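Unit 11: Wireless links for low-power household devices
Lecture notes, revised Aug 12, 2013
Prepared by Solange MacDonald

Reading: Chowdhury, chapters 4 and 5. Chapter 6 is optional and will not be examined.

11.1 Scope

Unit 10 dealt with sensors and the analogue front end. These notes cover the link between a battery node (door contact, thermostat, leak detector) and the mains-powered hub. The hub's connection to the internet is left to Unit 12. All worked figures use the Tarkau node and the Hivura hub from the lab kits.

11.2 The energy budget

A node spends nearly all of its life asleep. Average current is the sum, over all states, of the current in each state multiplied by the fraction of time spent there. For the Tarkau node there are four states worth modelling: sleep, wake and settle, transmit, and receive window.

The receive window is commonly underestimated. Many radios draw as much current listening as they do transmitting, and the window must stay open long enough to allow for the hub's turnaround time plus clock drift at both ends. A node that sends a short frame and then listens for an acknowledgement will usually spend more charge on the listening.

Worked case. The node reports once every 30 seconds. Each report keeps the radio on for 12 ms in total. The duty cycle is 12 / 30 000, or 0.04 per cent. With a radio current of 20 mA the radio's contribution to the average is 8 microamps. If sleep current is 2 microamps, the radio still dominates, and lengthening the report interval is worthwhile. Repeat the calculation for an interval of ten minutes and note where the balance changes.

11.3 Path loss indoors

Free-space loss rises by 6 dB for each doubling of distance. Indoors the exponent is higher and depends on the building. Use the log-distance model with an exponent of 3 for assignment work unless told otherwise. Wall losses are added separately. Plasterboard on timber studs costs little at 868 or 915 MHz and somewhat more at 2.4 GHz. Double brick is considerably worse, and foil-backed insulation can be treated as opaque for planning purposes.

Height also matters. A node at skirting level loses signal to furniture and to the floor itself. Moving it up to bench or table height often recovers several decibels at no cost in power.

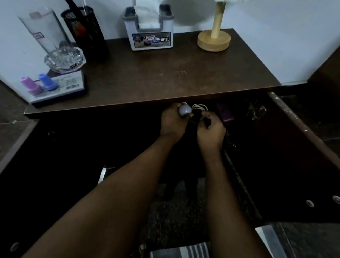 Figure 11.1 Objects along the back of a dark wooden desktop, with a plain wall behind.

Multipath is the second indoor effect. Reflections arrive with differing phase and produce nulls spaced at fractions of a wavelength – at 2.4 GHz the wavelength is 12.5 cm, so moving a node by a few centimetres can shift it in or out of a deep fade. Take a minimum of five readings at slightly different positions before recording a received signal strength. A single reading has no value in a lab report.

11.4 Retries and acknowledgements

The Hivura hub acknowledges each frame. If no acknowledgement is received the node waits for a random back-off period and sends again, up to three retries. Assume independent losses with probability p per attempt. The probability that a report fails entirely is then p to the power of four. For p = 0.1 this is one in 10 000.

The independence assumption is weak. Interference from a microwave oven or a busy Wi-Fi channel lasts much longer than the back-off period, so consecutive attempts tend to fail together. Flason's burst model (Chowdhury, section 5.3) treats the channel as having a good and a bad state with fixed transition probabilities. Students should be able to sketch the two-state diagram and derive the steady-state probability of each.

11.5 Addressing and pairing

Each node holds a 16-bit short address issued by the hub at pairing. The hub's table has 194 entries. When it is full, further pairing requests are refused without any message to the user, and the fault presents as a dead node. Removing a node through the hub menu frees its entry; taking out the battery does not.

The pairing key is sent in the clear on first contact. Transmit power is reduced during pairing to limit the range at which the exchange can be overheard. This is a partial measure and will be criticised further in Unit 12. 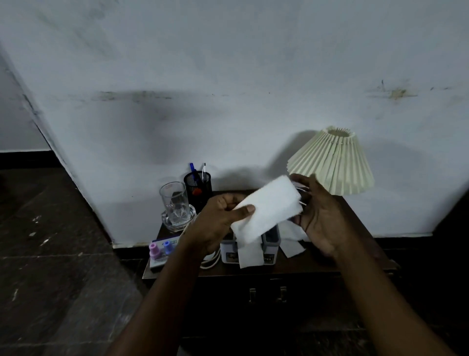

Figure 11.2 Folded white tissue held in both hands at a side table.

11.6 Lab work

Bring the kit, a tape measure and a logbook. Sign out a fresh cell from the store if yours reads under 2.8 V. Record signal strength at distances of 1, 2, 4 and 8 metres along a corridor, then repeat with one closed door in the path. Plot against the logarithm of distance and fit the exponent by least squares. State the residuals.

Set the hub's channel manually beforehand. Automatic selection may change the channel partway through a run, and the two sets of readings cannot be merged.

11.7 Problems

1. Derive the average current for the node in 11.2 if one report in four requires a single retry.

2. A link closes with 11 dB of margin at 4 metres. Using an exponent of 3, find the distance at which the margin falls to zero.

3. Two nodes share a report interval and by chance transmit at the same instant. Their clocks differ by 30 parts per million. For a frame length of 3 ms, find how long the collisions persist without random back-off.

Submit through the department office by the end of the teaching week. Marked work from Unit 10 can be collected at the same counter. The supplementary exam is held in December.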